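Pinzas, vasos y presupuesto

Tiempo de lectura: 1 minuto

Me toca planear la compra de pinzas de mano para octubre y voy juntando aquí lo que veo en la mesa, para no decidir solo con catálogos.

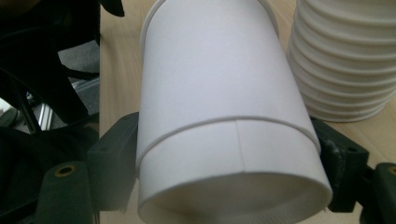

El tope son 400 euros por pinza, repuestos incluidos. Yo pediría mordazas de recambio desde el primer día — la derecha ya tiene el borde interior rozado, ¡y eso que el vaso es de papel!

¿Una o dos? Con dos se puede repartir el trabajo, pero se me va media partida.

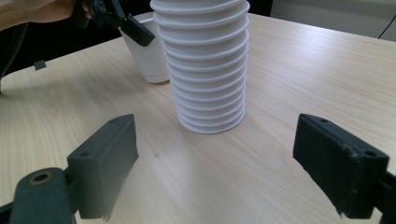 Soudabeh Ansari opina que dos, y que la tercera espere al presupuesto siguiente.

Falta el consumible, que siempre se me olvida.
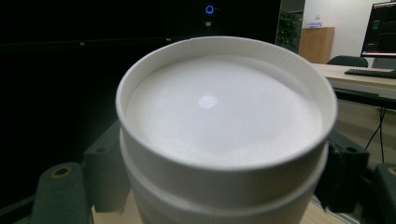

Para vasos y bebida he apartado 20 euros al mes. Con uno lleno casi hasta arriba, como este, prefiero presupuestar también una bandeja y bastante papel de cocina.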